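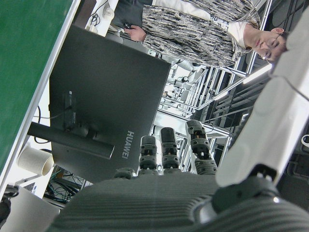
Who is showing up in eviction court without a lawyer?
Mostly tenants. Of the 1838 tenants with hearings in Honport last year, 152 had an attorney, according to Felista Rweyemamu, who runs the housing desk at the Mwaipopo Law Center.

Rweyemamu has worked in the county's eviction courtroom since it moved to its own floor. She said most hearings there last less time than it takes to find parking.

"People come in thinking they will get to tell the whole story," she said. "The judge needs to know if the rent was paid and if the notice was right. Those are the two questions, and they haven't practiced for either one."

In April the center began putting one attorney in the hallway on hearing mornings. Tenants sign a limited agreement that covers that day only. Rweyemamu said the most common problem she sees is a notice served with the wrong amount on it.

"I had one for $900 when the ledger said something else," she said. "That case got dismissed. The landlord can file again, and he did."

She would like the court to mail a one-page answer form with every summons. Wereck County does this already - the form is in English and Spanish.

Asked if the hallway program will continue next year, Rweyemamu said the money runs through December and she has applied for more.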